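About Us - Skiltetia Cabinets & Shelving, Clirkville

Hello and welcome, and thanks for clicking on the page that most people skip! 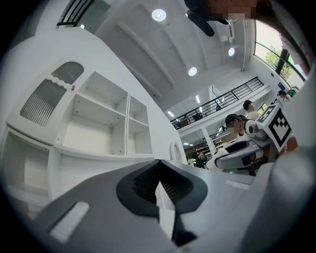 White cabinet with a fluted glass door and open shelves, under the big ceiling.

I'm Zoi Bakalis, and I started Skiltetia in a one-car garage with a borrowed table saw and an order for a single bookcase. My cousin wanted it by March. She got it in March, too, although she had to wait another month for the doors (sorry, Irini). We build and fit storage for people's homes: bookcases, display cabinets, pantry shelves, linen closets, window seats with lids, and the odd very tall thing for a very tall wall.

If you only know us from one piece of work it's probably a tall white cabinet with an arched door. I love an arch. My grandmother had a corner cupboard with one, and I spent a lot of my childhood staring at the good coffee cups behind it, which I was not allowed to touch. So when people ask me what to do with a plain run of shelves, I nearly always end up drawing an arched top on the door and then talking far too long about glass.

About the glass! Fluted glass is what I'd put in my own house, and I did. You get the light and a bit of the color of whatever is inside, but you don't have to line up your cereal boxes like a store. Clear glass is lovely if you're a tidy person with nice bowls. I have mismatched mugs and a blender with a chipped lid, so ribbed it is. We keep sample pieces at the shop and you're welcome to take a couple home and hold them up in front of your own clutter before you decide.

The open part of a cabinet gets just as much thought. We like a wide bay and a narrow bay side by side. The wide one takes the platters, board games and big art books, and the narrow one is for paperbacks, spices, candles, all the small stuff that falls over when it has too much room. The shelves sit on little metal pins, so you can move them yourself when you bring home a vase that's an inch too tall. Please empty the shelf first. I say this to every customer and I've still forgotten it in my own kitchen - twice.

There are 9 of us now. Achilleas Vlachopoulos runs the bench and has been here nearly as long as I have. He cuts every arch template himself and hangs them on the wall in an order that only makes sense to him. Despina Fragkou does all our painting. We have something like a dozen whites on the color card, and she can tell them apart from across the room, so bring her a chip of your trim and let her fuss over it. Elibariki Masanja comes out to measure, and he'll check your floor, your ceiling and your walls for level, and he'll be very kind about what he finds. Ramesh Pathak looks after the schedule and the phone. If you've had a nice email from us, he wrote it.

We moved out of the garage a long while back and we're now in the old Bendus building, next to the feed store. I wanted high ceilings because you can't stand a tall cabinet up in a low room to see if it looks right, and we found that out the hard way with a hutch we had to wheel into the parking lot. Come by and open some doors. Kids can open them too, they're good at finding the squeaky ones.

A few things people usually ask. Most jobs take us 10 weeks from the signed drawing to the day we fit it, and painted pieces with glass can run longer. We ask for 50 percent up front and the rest when it's in and you're happy with it. We travel up to 36 miles from Clirkville, and a little past that if it's on the way to Tzanetos, where Achilleas's mother lives and where there is usually lunch. Knobs are your choice. I like a small round one, set near the edge of the door, but if you've got your grandmother's brass pulls in a jar somewhere then bring the jar!

We don't do countertops or plumbing. We will take a look at an old cabinet that needs a new door or a replacement pane, and we're glad to do it even if we didn't build the cabinet. Small repairs go in between the big jobs, so there can be a bit of a wait.

The best way to start is to send Ramesh a photo of the wall and a rough width and height. A tape measure is great, and a guess is fine. Tell us what has to go in there, too, all of it, including the vacuum cleaner. People always leave out the vacuum cleaner.

Zoi

Page updated 12/29/24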